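第三讲 立体收纳:倒扣的篮子与加一层台面

课程:居家整理基础(小班)
讲义整理:Lejla Vidmar
2月22日修订

一、本讲内容

前两讲讲的是清空和分类,本讲开始讲摆放。主要内容是怎样用铁丝篮、平板和带盖的塑料盒,在一张桌面或一格柜子里多做出一层可以放东西的平面。课堂练习用小盒子完成,课后作业请在自己家的厨房或书桌上做。

本讲不涉及打孔、上墙和定制柜体,那部分在第六讲。

二、几个用词

台面:指最终承放物品的水平面,不论它是桌子、搁板还是篮子上加的一块板。

上层、下层:以加上去的那块板为界。板以上为上层,板以下为下层。下层如果只能从正面伸手进去,叫单面取放;两面以上都能伸手进去,叫多面取放。

净高:下层底面到板的底面之间的距离。量净高时从板的底面量起,不要从板的上表面量起。初学的人常在这里多算一块板的厚度,买回来的盒子放不进去。

余量:盒子放进去以后,盒子顶部和板之间留下的空隙。手要伸进去取盒子,余量太小就只能拖出来,拖的时候容易带倒旁边的东西。

三、为什么把篮子倒过来

铁丝篮正放的时候是一个容器,东西往里堆,最先放进去的压在最下面。放毛巾、抹布这类软的东西问题不大,放盒子就不方便:想拿底下那只,要先把上面的都搬出来。

开口朝下放置以后,原来的篮底到了上面,成为一个承托面。单靠铁丝网格承托,小瓶子和窄底的杯子会站不稳,底部的一角容易陷进格子里。解决办法是在上面放一块平板。板可以是旧柜子拆下来的搁板,也可以是一块裁好的硬板,要求只有两条:平,不翘。

白色的篮子配白色的板,颜色上比较统一,有颜色的盒子放上去一眼就能看到。这一点对找东西有帮助。家里有老人或孩子的,常用的盒子可以选颜色鲜明的,不常用的选白色或半透明的。

四、材料准备

1. 铁丝篮一只。检查四周有没有翘起的焊点,倒扣后四角是否都能着地。用手按对角,如果摇晃,先在短的一角下面垫平,再往上放板。

2. 平板一块。尺寸以盖住承托面为准。板比篮子大出很多的话,手肘碰到边缘就会翻;板比篮子小,边上的铁丝空着,东西放上去容易滑下去。

3. 盒子若干。上层放的和下层放的最好分开选。本讲用的是带圆角的塑料盒,长方形和近似方形的都有。圆角盒子手感好,也好擦洗,缺点是几只并排时角上有缝,会积碎屑。

4. 卷尺、铅笔、一张纸。

5. 防滑垫,按需要。桌面光滑时垫在篮子下面,板容易移动时垫在板和篮子之间,剪成小块垫四角即可,不必整张铺。

五、操作步骤

第一步,清空台面,擦净,等台面干透。在台面上铺一张浅色的垫面会比较好认边界,篮子放在哪里、前面留多少地方,都看得清楚。

第二步,量。量台面的宽和深,量篮子的长、宽、高,写在纸上。三个数字写在一起,不要凭记忆。

第三步,放篮子。开口朝下,靠后放,前面留出工作区。工作区的深度至少要能平放一只下层要用的盒子,再加上两只手的位置。很多人把篮子放在正中,前后都剩一条窄的空地,哪一条都不够用。

第四步,放板。板的边和篮子的边对齐。放好以后用手掌在四个角上依次轻按,都不翘才算放稳。

第五步,放上层的盒子。第一只放在板的中间。中间的位置最稳,之后要加第二只时,再把第一只移到一侧,两边重量尽量接近。

第六步,放前面工作区的盒子。从两侧同时扶住盒子,水平移动,放到位置后再松手。单手捏一个边提起来,半透明的薄壁盒子容易变形,盖子没扣紧时会弹开。

第七步,试取放。每一只盒子取出来再放回去,做两遍。取放时碰到了铁丝或旁边的盒子,就调整位置再试。

六、上层放什么,下层放什么

下面这张表按文字排出,请自己在家里对照修改。

上层:每天都用的、重量轻的、需要看得见内容的。例如早餐要用的茶包、当天要吃的药、钥匙和零钱。

下层:每周用一两次的、不怕拖动的、矮的。例如备用的保鲜袋、干货的小包装、电池。

前面的工作区:正在用的、还没归类的。工作区里的盒子到晚上应该归位,不归位的话,前面这块地方很快又变成堆放区。

不适合放在上层的:玻璃罐装满液体的、细高的瓶子、刀具。板没有挡边,被碰一下就会掉。一定要放的,先把它们放进一只有边的盒子里,再放上去。

七、半透明盒子的用法

半透明的盒子可以透光,能看出里面大致有没有东西、剩多少,但看不清是什么。面粉和淀粉放在两只一样的磨砂盒里,从外面分不出来。所以半透明盒子仍然要贴标签。

标签贴在短边还是长边,取决于盒子朝外的是哪一边。先定方向,再贴标签。标签上写内容和放入的月份就够了,比如“红豆 8月”。字写大一点。

彩色的盒子可以用颜色代替一部分标签,前提是全家人都知道这个颜色代表什么。颜色种类不要多,一个区域用一到两种。Zumska班上有一位学员给每种豆子配了一种颜色,后来自己也记不住,又全部改回了白盒加标签。

盖子边缘有凸起棱线的盒子,清洗时用软刷沿棱线刷一圈。收纳时盖子扣在盒子上一起放,不要另找地方叠盖子。

八、常见问题

问题一:篮子放在木桌上,会不会划伤桌面?
有可能。铁丝的边沿是直接受力的地方,拖动时容易留痕。在桌面上铺一层垫面,移动时把篮子抬起来,不要推。

问题二:能不能再往上加一层?
可以加,但本讲不建议。两只篮子叠起来以后重心高,放在桌上不如放在柜格里稳当。需要三层的,请用有立柱的层架,做法见Prostunlow练习册的附录。

问题三:下层够不着怎么办?
篮子倒扣以后四面都是网格,开口在下面,手从侧面伸不进去。下层如果要经常取放,有两个办法:选一面留有缺口的篮子,或者把下层只当作罩住的空间,放不常动的东西,用的时候把篮子整个提起来。采用后一种办法时,上层的东西要少,要轻,提之前先拿开。

问题四:板上要不要粘住?
不用。板要能拿下来擦。担心移动就垫防滑垫。

问题五:盒子的尺寸统一好,还是大小搭配好?
同一层里高度统一,长宽可以不同。高度一致,视线能扫过去,后面的盒子也不会被挡住。如果一定要放高低不同的,高的放后面。

九、课堂练习

两人一组,一人操作,一人记录,然后交换。

练习A:用一只篮子、一块板、两只盒子,按第五节的步骤摆好。记录的人写下每一步里调整了几次、调整的原因。

练习B:在练习A的基础上,把上层和前面的盒子对调。对调时一次只动一只,先在台面上找好中转的位置。没有中转位置的,说明工作区留得太小,回到第三步重新放篮子。

练习C:闭上眼睛,从工作区取一只盒子,再放回原处。睁眼看偏了多少。这个练习的目的是检查位置是不是顺手。位置顺手的东西,放回去时偏差会比较小。

Mimoza Krasniqi负责收练习记录,下课前交给她。

十、课后作业

选家里一处不超过一张书桌大小的台面,做一个上下两层的摆放,用满5天。每天晚上记一行,写清楚:当天哪只盒子用得最多,哪只没有动过,有没有东西没归位。

第五天把没有动过的盒子移到下层,或者移出这个台面。

不必买新的篮子。鞋架的一层、沥水架、倒过来的硬纸箱都可以代替,只要能承重、顶面放得下一块板。用纸箱的,上层只放轻的东西。

作业用文字交,写一页以内,附上第二步量得的尺寸。尺寸没有量的,作业退回补量。

十一、下一讲准备

下一讲讲抽屉。请带一把卷尺和三只旧盒子,盒子高矮不限,盖子可以不带。Obradović教室的桌子比较窄,两人一桌,随身的包请放在椅子下面。

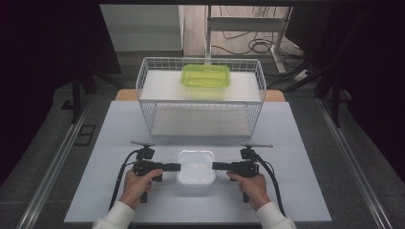
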